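Drimach 浅色木桌使用与养护手册
第三节 桌面的日常使用、过线孔,以及在桌上搁放挂架和衣物

翻到这一节的时候,您的桌子应该已经站稳了,四条腿的螺丝也按第二节的顺序拧过一遍。如果还没有,请先回去把那一步做完,桌子不稳的时候不要往上放东西,哪怕只是一杯茶。

这一节讲的是桌子安顿好以后的日子:怎么看木纹、怎么擦、过线孔怎么用,还有许多用户写信来问的一件事,就是把小挂架立在桌上晾挂运动衫、围巾这一类东西,会不会伤桌面。内容稍微有点长,您可以泡壶茶慢慢看,也可以只挑自己需要的那几条。

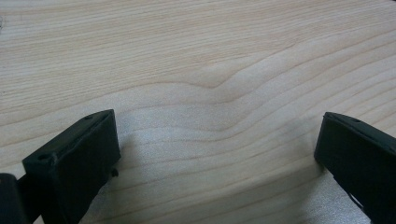
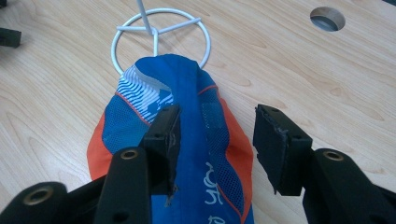 3.1 先认识一下您的桌面

木头是长出来的,所以每一张桌面的纹路都不一样。有的纹路又密又直,有的走到中间忽然弯下去一截,再慢慢扬起来,像地图上的等高线。这些都是树木生长时留下的样子,请不要当作划痕去打磨。我们的老木工 Amândio Marinho 每次挑板子,总要把弯得好看的那一块留到桌面正中,他说坐在桌前的人一天要看它好多回,应该看得舒服一点。

如果您拿不准眼前的是木纹还是划痕,可以这样分辨:

1. 把桌面上的东西挪开,用干布轻轻擦一遍。
2. 站到窗户对面,让光从侧面照过来。
3. 用指腹(请不要用指甲)顺着那条线摸过去。摸着平滑的是木纹,摸着有一道浅沟的才是划痕。
4. 换一个方向再看一次。有时候灯光落在哑光的木面上,会出现一片发白的地方,看起来像褪了色,挪一步再看,多半就没有了。

注:新桌子的颜色会在头几个月里慢慢变暖一些,尤其是靠窗的那一侧。如果您介意两边颜色不一样,可以每隔一段时间把桌子掉个头。长期压在桌垫下面的部分颜色会浅一点,拿开桌垫以后过些时候,差别会变小,但不一定完全消失。

3.2 第一次使用前的清洁

桌面出厂时已经打磨过,也上了一层薄薄的哑光保护层,包装里难免会带进一点纸屑和木粉,所以我们还是建议您在第一次使用前好好擦一遍。

1. 准备三块干净的棉布:一块擦灰,一块蘸水,一块擦干。旧的纯棉T恤剪开就很好用。
2. 先用第一块布顺着木纹的方向擦去浮灰。来回画圈容易把细小的硬粒磨进木头里,顺着纹路一直推到桌边就可以了。
3. 第二块布浸水以后用力拧,拧到滴不出水为止,再顺着木纹擦。
4. 马上用第三块布擦干,边角和过线孔的周围也别漏掉。
5. 开窗通风13分钟,再往桌上摆东西。

注意:请不要使用含酒精、氨水或者漂白成分的清洁剂,也不要用钢丝球和粗糙的百洁布。若是沾上了油渍,可以在温水里滴一点中性的洗碗液,拧干布再擦,擦完用清水布带一遍。

3.3 过线孔的使用

桌面靠边的位置开有一个圆孔,直通桌板下方,台灯、充电器的线都可以从这里走。孔口的边缘已经倒过圆角,线来回拉动的时候不会被磨破。

1. 穿线之前,先把电器的插头从插座上拔下来。
2. 把线从桌面上方往下送,插头比较大的话,稍微斜一点就能过去。
3. 到桌下把线接住,留出一小段余量,再用扎带松松地固定在横梁上。扎带不要勒紧,以后挪动台灯时会方便很多。
4. 所有线都穿好以后再通电。桌下的排插总功率请勿超过2000瓦,电热水壶、电暖器一类的东西请接到墙上的插座去。

注意:过线孔没有盖子,请不要把水杯和花瓶放在孔边。水从孔里流下去,下面若正好有排插,是很危险的。笔、回形针、小螺丝也喜欢往里滚,这一点 Lurdes Salgado 深有体会,她负责整理我们的用户来信,每个月都能收到几封“东西掉进去了怎么办”。其实只要到桌子底下找一找就行,孔下面是通的,不会卡在板子里。

3.4 在桌上放置金属挂架

不少朋友家里地方小,书桌有时候还要兼当整理衣物的台子,这我们很能理解。带圆环和立杆的那种白色金属线挂架,分量不重,放在桌上挂一件薄运动衫、一条丝巾或者几双袜子,都是可以的。只是金属和木头直接碰在一起,时间久了总会留下一点印子,请照下面的办法来做。

1. 把挂架翻过来,看看涂层有没有破损。涂层完整、摸起来光滑的可以放心使用;若有掉漆或者生锈的地方,请先换一个,锈迹渗进浅色木头以后很难去掉。
2. 在挂架会碰到桌面的地方贴上毛毡垫。包装附件袋里有一小张 Cenden 毛毡,背面自带胶,剪成您需要的大小就可以。
3. 把挂架放在桌面靠里的位置,离桌沿和过线孔都远一些。
4. 用手轻轻推一下立杆。稍微晃动后能自己站稳,就是放平了;若是歪着,多半是有一块毛毡垫厚了。
5. 挪动挂架的时候,请整个提起来再放下,不要在桌面上拖。

注:挂架不用的时候请收起来,不要长年累月压在同一个地方。

3.5 衣物搭挂和整理

运动衫是最常被搭在挂架上的东西,料子又轻又滑,随手一搭就往下溜,最后皱成长长的一条垂下来,第二天穿的时候才发现满身都是褶子。我们的同事 Elínborg Fogh 家里有两个踢球的孩子,她把自己的办法写给了我们,我们试了试,觉得很实用,就原样放在这里:

1. 洗好的衣服先在阳台或者浴室晾干,再拿到桌边来。请不要把还在滴水的衣服挂到桌面上方。
2. 捏住两边的肩线抖几下,把拧在一起的袖子拉出来。
3. 拼色的衣服,沿着不同颜色之间的接缝用手捋一捋。接缝的地方比别处厚,最容易翻卷,捋平以后整件衣服都会服帖许多。
4. 对折,让折线落在衣服的中间,再搭到圆环上,两边垂下来的长度尽量一样。这样重量是均匀的,不容易滑下来,也不会把挂架带歪。
5. 印有花纹的一面请折在里面,可以少一些摩擦。
6. 如果当天不穿,过一会儿就取下来,叠好放进抽屉。薄料子挂久了,搭在金属线上的那一道会留下压痕。

注意:深色和颜色鲜艳的新衣服,头几次洗过以后可能还会掉色,潮湿的时候碰到浅色桌面,有可能染上去。请先用一块白布在衣服里侧按一按,白布干干净净的,再放到桌上来。万一真的染上了颜色,请立刻用拧干的湿布顺着木纹轻擦,不要等它干透。

Godinho 系列的深色桌面不太显颜色,不过水汽对木头的影响是一样的,上面这几条也请一并照做。

3.6 桌面上有了印子怎么办

用得久了,总会有一点痕迹,不必太心疼。按印子的种类来处理就好:

浅色的水印:用干布盖住,手掌隔着布来回摩擦,靠一点温热把水汽赶出来。多数在一天之内会变淡。
金属留下的灰印:用干净的白橡皮顺着木纹轻轻擦,擦完把橡皮屑扫掉,再用干布擦一遍。
细小的划痕:蘸一点点养护油抹上去,停一会儿再擦干净。请先在桌板背面找一个不显眼的地方试一下,看看颜色能不能接受。
凹下去的小坑:坑上盖一块微湿的布,放置一晚,木纤维会回弹一些。不建议用熨斗,温度不好掌握,容易把保护层烫白。
比较深的划伤:请和 Distham 服务点联系,由师傅上门打磨补油。打磨之前,请把桌上的东西都收走,过线孔里的线也抽出来。

3.7 季节性的养护

木头怕忽干忽湿。室温在19度上下波动不大的房间是最理想的,可谁家也不会一年到头都这样,所以到了换季的时候,请多照看它一下。

1. 开暖气的季节,桌子和暖气片之间请留出一掌以上的距离,屋里可以放一盆水或者开加湿器,加湿器的出雾口不要对着桌面。
2. 梅雨季节请多开窗,桌上晾挂衣物的次数尽量少一点。
3. 每年十二月前后上一次养护油:用布蘸少量油,顺着木纹薄薄地抹开,等上一刻钟,再用干布把多余的油全部擦掉。抹得厚并不会更耐用,反而会发黏,容易沾灰。
4. 上油以后隔一夜再使用,这一夜请不要在桌上放纸张和衣服。

注意:擦过油的布团在一起有自燃的可能。请把布摊开,在室外晾干以后再扔掉,或者用水浸透,放进密封的金属罐里。

另外,上油的时候请顺手检查一下挂架底下的毛毡垫,若是压扁了或者沾了砂粒,就换一张新的。沾了砂粒的毛毡和砂纸差不多,比没有毛毡还要伤桌面。换垫子前,把旧胶用指腹慢慢搓掉,搓不干净的地方可以沾一点食用油,停几分钟再搓。

如果照着做了还是有解决不了的问题,请写信给我们,信封上注明“桌面养护”,由 Kosmas Mitsotakis-Vlachou 或者 Tharindu Sarkar 回复您。来信时请写上桌板背面标签上的编号,再说说桌子放在哪个房间、平时怎么用,说得越细,我们越容易帮上忙。

抽屉和滑轨的安装请看第四节。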